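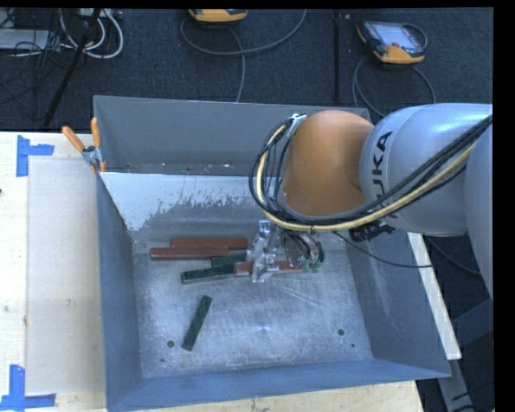
Figure 2. Red and green blocks in an open gray metal bin with a scuffed floor.

3.2 Sorting memory and the color cue

Most of the work on how people remember where they put things uses lists of words, or pictures on a card. Fontana argued a while back that this misses the part where the hand does something. We agree mostly. So the tasks in this section all use solid objects in two colors, and a container with sides high enough that you have to look down into it.

Participants were 45 adults from the Bristareck area, recruited through the Nandura mailing list. Two sessions each. First session in July, second one a week later, same time of day where we could manage it. Color vision was checked at the start with a standard plate test and all passed. Handedness was noted but not used in the analysis — see the limits section.

In the study phase each person placed blocks one at a time, on a spoken cue ("red, left" or "green, far side"). The voice was recorded by Viola Farina and was the same for everyone. There was no time limit, but most people settled into a steady pace quickly and kept it. After placing, a 17 minute filler task. We used the Tamow number puzzles, easy version, because the hard version made people annoyed in the pilot and the annoyance carried over.

Recall was tested two ways. Free recall: draw the layout on blank paper. Cued recall: the tester names a color and the person points to the places on an outline. Drawings were scored by Guido Colombo and Albane Poulain seperately, neither knowing the condition. Where they disagreed Ettore Galli made the call. Disagreements were mostly about blocks drawn at a slant, and whether a slant counts as a wrong placement. We decided it does not. Position only.

The main result is simple enough. People who got the color word first remembered the layout better than people who got the place word first, in both tests, and the gap was still there a week later. Smaller, but there. We did not expect it to last. Russo's account says the color word sets up a group and the place gets filed under it, which fits. It also predicts that mistakes should stay inside a color — a red block recalled in another red block's place — and this is what we saw in the drawings. Mistakes across color were rare in the color-first group and common in the other one.

Age made no clear difference. Neither did the order of the two tests, though the groups are uneven here (6 people had to be moved to another slot when the Friday session was canceled) so we would not lean on it.

One thing we can't rule out is that the color-first people were just talking to themselves more. Several said afterwards they had been repeating the colors under there breath. A version with a tapping task to block this is the obvious next step and is described in 3.3.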